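How I clear the soft toys off the bed (and actually keep them off)

If you've got a child, or you are simply a grown adult with a weakness for fluffy vegetables (hello), you'll know how it goes. You strip the bed, put a lovely clean sheet on, turn your back to find the pillowcases and the toys are all over it again. This is the routine I've settled into, and it takes less time than boiling the kettle.

What you'll need

A plastic basket with holes in the sides and a handle slot at the end
A lint roller or a soft clothes brush
A pillowcase you don't mind using in the wash
A bed with nothing else on it, apart from the pillow

A word on the basket first. I used a lidded fabric box for ages, an Ivaler one, and it looked very smart on the shelf, but everything inside came out smelling like a tent. Plastic with holes lets the air through, you can wipe it, and you can see what's in it from across the room. My friend Siobhán swears by hanging nets, but I can never get the thing I want out of those without the whole lot landing on my head!

Step 1. Get the basket up on the bed

Don't leave it on the floor and throw. I know it's tempting. Put it right on the sheet, close to where you're standing, with the open top facing you. Smooth the sheet flat with your hand before you set it down, otherwise it leans and the first toy rolls straight back out.

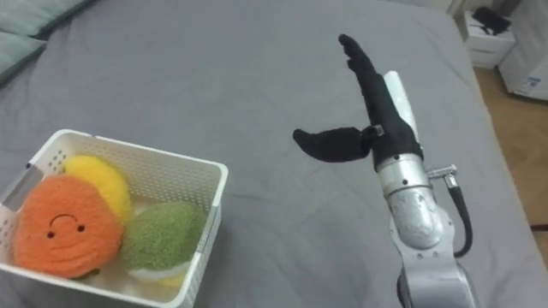 Round, chubby toys are the easiest to start with, so if you've a little one helping, give them those. They squash together nicely and you can press them down quite firmly without doing any harm. If one has a face, I turn it upwards. There's no practical reason for this at all, I just feel mean otherwise.

Step 2. Long and bendy ones go along the side

Bananas, carrots, snakes, anything with a curve. Lay them lengthways against the long wall and let them follow it round, then tuck the shorter, fatter toys into the gap that's left. I used to drop the banana in last, across the top, and it would spring out every time I picked up the basket.

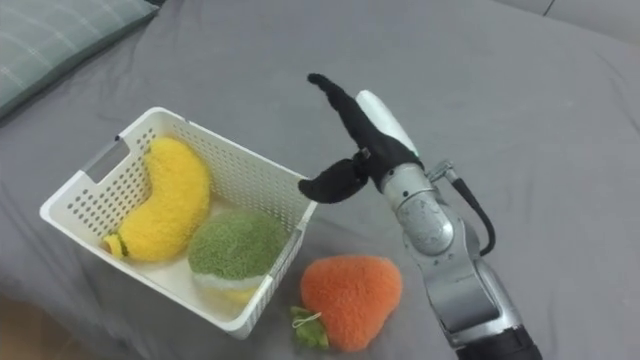 Banana curving along the left half, broccoli beside it, strawberry out on the sheet.

Step 3. Check the loops and leaves

A lot of these fruit and veg toys have felt leaves and a bit of string for hanging them up. Have a quick look at each one as it goes in. If the loop's working loose, put the toy to one side and do a couple of stitches that evening. And don't pick them up by the leaves! Take hold round the middle. I had to glue a whole radish top back on in December.

Step 4. Give the curly ones a brush

Fuzzy fabric picks up every hair in the house. I do mine while they're out on the sheet, brushing in one direction, then roll the sheet itself afterwards. If something needs a proper wash, it goes in the pillowcase with a knot in the top, on a cool cycle, after I've read the label.

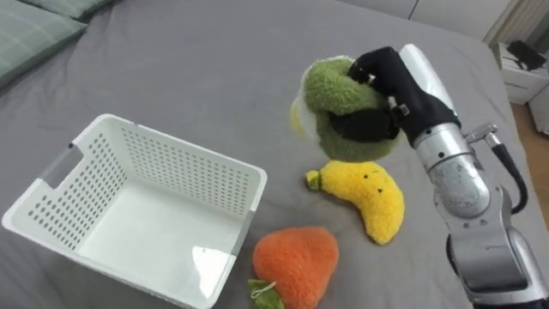
The avocado, with the banana and carrot out on the sheet next to the basket.

Step 5. Lift it off and straighten the sheet

Two hands, and keep it level. Mine lives at the foot of the bed overnight. Pull the sheet tight at the corners, plump the pillow, done.

If you've too many for one basket, split them and swap the baskets over every 6 weeks. Vasanthi does this with her two and says the old toys get greeted like long-lost cousins.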